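# Leave slack in the cable, and leave the cable alone
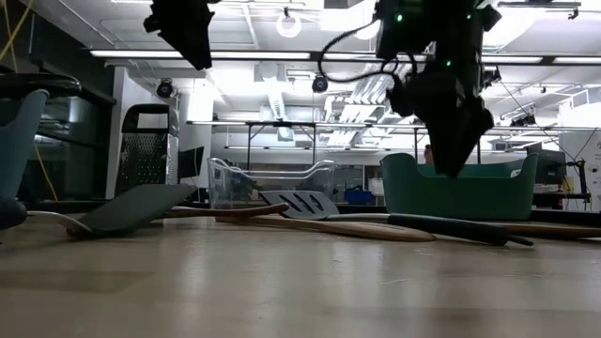 Most of the downtime on small robot cells comes from cabling, and most of that cabling was fine on the day the cell was installed. I have looked after cells for 14 years, first at Rustach and now on contract, and I would put cable routing ahead of software, calibration and gripper choice as the thing to get right. An arm that hangs over a table makes the case stronger. It reaches down and across for baskets, spatulas and spoons, and every one of those moves asks something of the line that runs along it. The black cable there swings out to the left of the arm in a wide loop before it climbs toward the ceiling. Visitors tend to read a loop like that as unfinished work. I think it's the best maintained part of a cell.

The usual objection is tidiness. A plant manager walks through, sees a cable hanging in the air and asks for it to be tied down. Someone gets the zip ties out. The cable now bends at one point instead of along its whole length, and that point is normally right behind the last tie. At Mundach we had a wrist cable that had lasted 800 hours in a loose loop. After it was strapped tight to the forearm, its replacement lasted 100. The fault showed up as a gripper that dropped out at one end of its travel and came back when the arm moved home, so we swapped the gripper first. That cost us most of a shift and the gripper was good.

Precious Mokgethi, who ran maintenance at Mundach then, wanted every cable in a drag chain after that. We argued over it for most of January. Chain is right for a long straight axis. On a six-joint arm picking odd shapes off a table, the path changes with every job, and a chain adds weight and a hard edge in places where you want neither. She still disagrees with me, and for a palletizer I'd give her the point.

A free loop does need some care. Run the arm slowly to the far corners of its work area and watch the cable the whole way. It shouldn't go tight, and it shouldn't sweep across the table where it can catch a handle. Support it high up with a soft strap. Check the strain relief at the connector by hand. I allow 10 minutes for this whenever the layout on the table changes, and I write down which pose pulled hardest.

Integrators could help by quoting for it. The last two bids I read, from Janjua and Adex, had a line for cable covers and no line for spare length or for a routing check after the first month. Buyers should ask for both before they sign. Spare cable is cheap, and it is very hard to add once the connectors are on.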